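Writing the cell rules down before the arms move

Published 19 July 2024

Bimari runs bench-top manipulation cells in which people and small robot arms share the same table. Its operating rules used to be spread over wall notices and commissioning files. In March they were merged into one document, known internally as the Dumanura procedure. We spoke with the engineer responsible for it, who asked to be identified by function only.

The procedure has 61 clauses. The engineer considers that close to the upper limit. "The draft had 113. Operators read the first page and then asked a colleague. We removed every clause that restated the manual for the arm, and we removed every clause that no one could check."

Checkability is the main criterion. A rule that tells staff to take care near a moving arm was deleted. Its replacement sets the maximum tool speed at 400 millimeters per second whenever a person is inside the marked floor area, and requires the limit to be set in the controller and read back at the start of the shift. "An auditor can look at that value. An auditor can't look at care."

The speed figure came out of the site's own risk assessment, carried out with Plirberg, an outside safety consultancy. The engineer warns against copying it. "It belongs to our payload, our fingers and our table height. Change the fingers and you do the assessment again. People change fingers all the time and think of it as a tooling matter."

Gripper fingers take up a section of their own. Each set has a number, a stated maximum closing force and a list of the objects it is approved for. Fingers with steps or notches are checked separately for pinch points, with the gripper both open and closed.

Where two arms can reach the same area, one is designated as primary. The other must be in a hold state before anyone reaches across the table, and the person reaching in says so aloud. The engineer concedes that the spoken part is hard to enforce. "It's the weakest clause we have. I kept it because the alternative was a light, and people stop seeing lights."
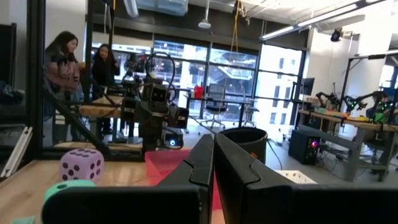 Floor conditions are treated with the same weight as software limits. Power strips and loose cables are to be kept out of walking routes, and a cable attached to an arm must have enough slack for the full range of motion without reaching the work surface. The inspection takes 2 minutes and is signed.

Kokkinos, a sister site, adopted the text with one change: its operators may stop a cell but may not restart it without a second signature. Bimari is considering the same rule. "I would like to see their stop records first. If people hesitate to press the button because the restart is a nuisance, the clause has made things worse."

The next revision will deal with objects left on the table between tasks, which the current text covers in a single line.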